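Home | My tickets | Knowledge base | Contact | Log out

Ticket: Grey striped cloths going narrow at one end and fraying at the hem
Status: Open, waiting on supplier
Opened: 20 April 2021
Raised by: Lefteris Kouris

Hello all, me again with the cloths! We bought a bundle of 44 of the grey striped ones from Karagiannis for wiping down the tables, and they were lovely for the first few goes (properly thirsty, no streaks, I was telling everybody). Now a fair few have lost their shape. I try to fold one in half, long side to long side, and the corners won't meet, so my nice neat stack on the shelf leans over like a bad sandwich.

I've been laying them out flat on the big white table before folding, with the stripes running lengthwise, and you can tell a lot from those stripes. On a good cloth they stay the same distance apart all the way down. On a bad one they creep together towards one end.

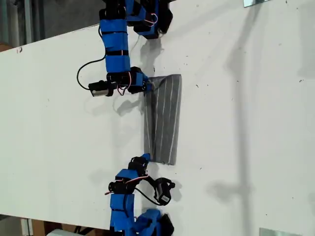
Allon: Are you washing them hot? Mine did exactly the same when I put them in with the bath towels. Try a cooler wash and no softener, and don't peg them by one corner, they hang all their weight off it and dry that way.

Ah. Guilty on the pegs, I'm afraid! I'd been hanging them by a single corner on the little airer to squeeze more on. Right, changes made:

1. Wash. Sixteen cloths in a load on the cool programme, nothing else in the drum, no softener. I used the Jukell powder because it was what we had in.

2. Drying. Over the rail, not pegged. It takes up twice the space and I've been told off for hogging the airer, but there we are.

3. Flattening. While a cloth is still a bit damp I lay it on the table and ease it square with my palms, working along the stripes first and then across. Don't yank it, I tried that and made a worse shape than I started with.

Much happier after that lot. Squarish, at any rate, and the halves nearly meet. The edges are another story. They've gone a touch ragged, worst along the bottom, and I keep finding little tails hanging off the hem. I don't know if it's a thread or the remains of a tag and I'm wary of pulling one to find out. 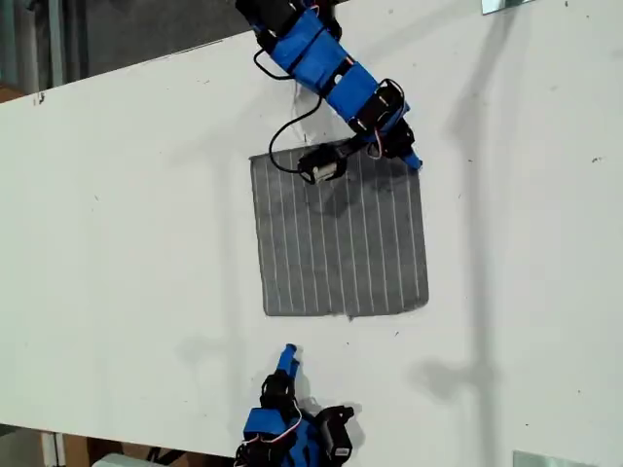
Can I just snip the loose threads off? Snip them close to the hem with small sharp scissors and leave the stitching alone, and if the thread leads back into the stitching, put a couple of hand stitches over that spot first.

So I did 12 of them one evening with the radio on, which was quite pleasant. Any cloth with a gap in the hem went into a separate bag for the supplier. Cliladik (they do the deliveries) will take the bag back with them in May, so I've stopped using those for now.

Last niggle is the rolling. I wanted to store them rolled instead of folded so they'd fit the narrow drawer, but if you fold first and then roll, the layers slide about and the end opens up like a sleeve. You also get pressed-in creases that are a pain to smooth out again. And the frayed bits always seem to end up at the open end, where they catch on everything.

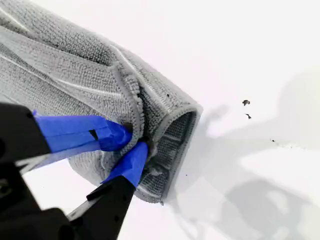
Still to do

- Hear back from Karagiannis about the hems. I've asked whether the next batch can have a double row of stitching.
- Try rolling from flat, with no fold, and see if the drawer still shuts.
- Allon, could you let me know which softener-free powder you use? The Jukell box is almost finished.

I'll leave the ticket open until the bag has gone back.

Recent tickets
Tea towels leaving fluff on glasses
Airer leg keeps folding in
Drawer runner sticking, narrow unit
Washing machine stops at 18 minutes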